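11 min read

Soft Goods Care and Repair, Unit 4: Hems, Straps and the Places Where They Meet
Course handout, evening section, Preltberg

Welcome back, everybody, and I hope the bags and covers you took home after the last unit have been behaving themselves. Tonight we leave zippers behind (I heard the sighs of relief) and move on to something a good deal friendlier, the hem and the strap. Nearly every soft thing you own has one or the other – a laundry sack, an apron, a fabric storage bin, the cover on a folding chair – and when one of these things is retired early, I would bet you a good pair of scissors that the trouble began at an edge.

Please read through the notes before we thread anything. I know it is tempting to get right to the machine, and I was exactly the same when I was learning, but ten quiet minutes of looking will save you a whole evening with the seam ripper.

4.1 Looking over a panel

Take your piece to the window or under the bench lamp and let it hang. A panel lying flat on the table hides a lot. When it hangs you can see where it pulls, where it puckers, and whether the hem is still running true along the bottom. Turn it over and do the same on the back. Then run the edge slowly between your finger and thumb, feeling for any spot where the fold has gone thin or where the stitches have gone slack. If you feel a change, put a pin there and keep going. Don't stop to fix it yet! Finish the whole edge first, or you will lose your place and end up inspecting one corner four times and another corner never.

Brushed and felted fabrics deserve a little extra patience. They are lovely to handle, and they hide a mended spot nicely, but the surface will also swallow a stitch so completely that you can't tell a sound one from a broken one without bending the cloth back over your finger.

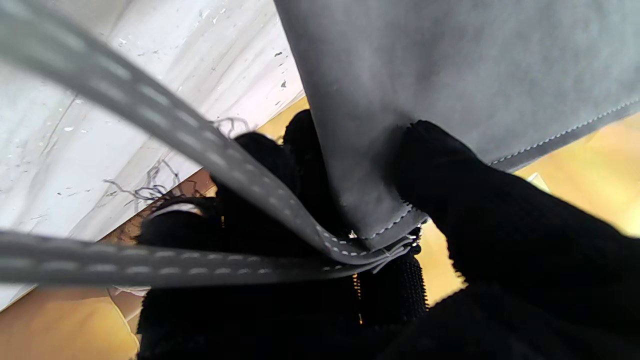

Loose ends at a join are the first thing I look for, and they are worth learning to read. An end can be stitched and still fray, especially where the material was trimmed close to the stitching, and the usual sign is a few short threads poking out past the last stitch. On a gray panel with white stitching, like this one, those little white threads show up right away against the cloth, and so does the line of stitching along the hem, so you have an easy time following it with your eye. On black thread over black cloth you will need the lamp and probably your reading glasses. Please don't tug at the loose threads to see what happens. Snip nothing either until you have found out whether the thread belongs to the fabric or to the seam, a question we will take up in 4.3.

4.2 Straps

A strap does its work along its length, so the stitching that runs lengthwise is generally there to hold layers together or to keep the band flat. The stitching at the end is a different matter. That is what carries the load, and it is what we reinforce. In class we will practice the box with a cross through it, first on scrap and then on your own piece. My own first boxes looked like kites, so take heart.

Stitch length is where most people go wrong. Very tiny stitches feel safer, but packed too closely they perforate the band like a postage stamp. Very long ones catch on things. Set your machine to a medium length, sew a sample on two layers of the same material, and pull on it firmly before you commit. If you are sewing by hand, use a backstitch and keep the tension even.

For the practice strips I will hand out the Meltex webbing, cut to 50 cm, 2 strips per person. If you would rather bring your own, that's fine, only make sure it is a woven band and not a knitted one, as the knitted kind stretches under the needle and will make you cross.

4.3 Fabric thread or seam thread?

Back to those loose ends. Bend the edge open gently and follow the thread inward with the tip of a blunt needle. If it travels in and out at regular spaces, it is seam thread, and you want to secure it with a few backstitches before trimming. If it disappears into the weave, it is fabric thread, and you can trim it level and bind or overcast the raw end. When you can't tell (it happens to all of us), treat it as seam thread. An extra backstitch does no harm.

After that, fold the end under if there is enough material to fold. If there isn't, cut a small patch of matching cloth, wrap it around the end like a blanket around a cold foot, and stitch through everything.

4.4 For next time

Please finish one hem repair and one strap end at home. The thread we use is the Vernomach all-purpose in gray or natural, and the supply closet in room 82 will be open before class for anybody who has run out. Bring the piece even if it went badly – the bad ones make for the best conversation, and I have a box of my own to share.

We use cookies to remember your preferences and improve your visit. Accept all | Manage settings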